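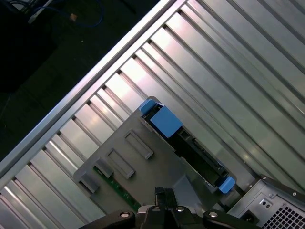
Wrist view, gripper coming up on the gray carrier.

To: plukby-teach list
Date: August 10, 2020
Subject: Re: hand guiding or remote for the drive tray task?

> We're about to start showing our arm how to take a drive tray out of
> a desktop PC and put it back. Half of us want to grab the arm and push
> it through by hand, the other half want to drive it remotely with
> Comar. Has anyone on the list done both? And how many demos did you
> need before the thing stopped embarrassing you?

Yes, both, and I have opinions! We've been doing PC teardown at Zurnell since spring, mostly Dell cases, and the blue plastic drive trays ate up more of our time than everything else put together.

We started by hand guiding. It feels great for the first hour, you can feel the tray bump the cage and you just kind of wiggle it past. But your hands and your head are all over the camera view, and the policy never gets to see what you were looking at. We recorded 86 demos that way and ended up keeping them only for the big approach moves.

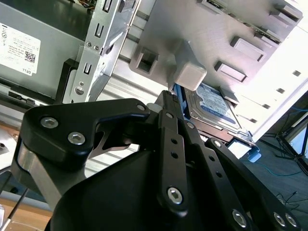

So now the fine part is all remote. The person driving gets the wrist view and nothing else, no peeking over at the bench (I cheated on this for weeks, and my demos were the worst of the lot). If you can't tell from the camera where the fingertips are next to the tray, the robot can't either, and you find that out right away. It's slower and it makes your neck hurt - but the demos are so much cleaner.

Our routine, more or less:

1. Hand guide to a start pose over the open case, and save it. Nudge the case a little between demos.

2. Switch to remote. Come in slowly, line the fingers up with the blue plastic, stop for a beat, then close. That pause helped us a lot when we cut the demos up later.

3. Move the tray in one smooth pull. If you fumble, keep recording and fix it on camera. We threw out our fumbles at first and really regretted it.
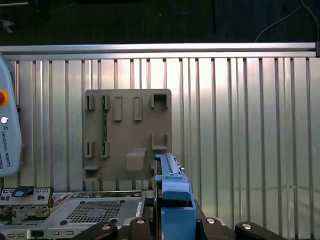 4. Let go, back straight off, return to the start pose. Keep the pendant within reach the whole time, please.

As for how many, plan on up to 200 for one case model if you vary the position. We saw it get decent well before that, then it hit a wall on the release step and we had to go back and record just that bit.

Watch your lighting too. Bare metal glares like crazy from the wrist, and we lost a whole afternoon to a lamp somebody had moved.
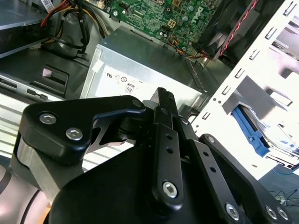
Oh, and tie back the power cables before you start, or you'll be teaching it to fish around in spaghetti. We want to try the hand guided approach and the remote grasp joined in a single demo in September, using the Abubakari scripts if I can get them to run. Happy to share our start poses if your arm is anything like ours - just write me off list.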